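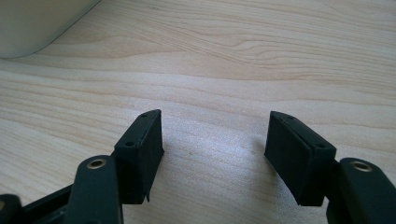 Fingers open over the desk, 5/17/21

So I have spent most of this month writing house rules for a hand-held gripper, and I've got a lot more opinions about it than I expected to have!

A bit of background for anyone who only reads this blog for the allotment posts (sorry, courgettes will be back in June). At Stanent we record people doing ordinary jobs with the gripper in their hand, and the recordings go off to be used for training robot arms. Four of us do the recording and until now we each had our own way of going about it. Mine was the best way, obviously. Then Razia Abbasi sat down with a batch of 1,000 clips from the Rundholm job and threw out 70 of them, and most of those 70 were mine. Humbling.

What was wrong with them? Mostly the start. I was beginning my clips with the fingers already closed on the thing, so there was no approach at all, just me clutching a mug. Rule one is now that every clip begins with the fingers fully open and nothing between them. You hold that while you breathe in and out once, then you go. I felt a right lemon doing it the first few times but it has become a habit now, like looking both ways.

Rule two is the pads. The soft black pad on the inside of each finger has to sit flat against the block behind it, and you run your thumbnail down the seam on both sides before a session. If the nail catches, stop and sort it out. We used to check weekly, ha, if we remembered. The screws get a look at the same time, the little ones on the sloping bits of the fingers. Look at them, don't tighten them for the fun of it. I have stripped one and it was a whole afternoon.

Rule three caused the row. Light! I like working on a pale desk by the window and I will defend it, it's cheerful and the grain is lovely. But you do get a big washed-out patch in the middle of the wood, and if you're picking up something small and white you might as well be picking up nothing. Razia wanted the blinds down always. I wanted common sense. We settled on this: glare is allowed on the bare desk, but the thing you're picking up can't be sitting in it. Turn yourself round, or shift the thing along.

Then there's the tidy desk rule, which I wrote and then had to unwrite. My first version said the surface must be spotless, and the people at Kiani (they get the recordings after us) wrote back very politely to say please don't. Real desks have specks and crumbs and something big and pale parked in the corner. So the wording now is that stuff can stay so long as it isn't in the way of the fingers. Much less wiping for me.

The last one is hands. Rest after 5 clips, even if you feel fine, and swap over if you can. It's the squeezing that gets you, in the base of the thumb.

It all fits on one sheet and it's taped up by the kettle. We've 2,000 clips to do for Todau next and I am aiming for fewer than Razia's pile this time. She has already asked whether "breathe in and out once" counts if you're a fast breather, so there will be a version two.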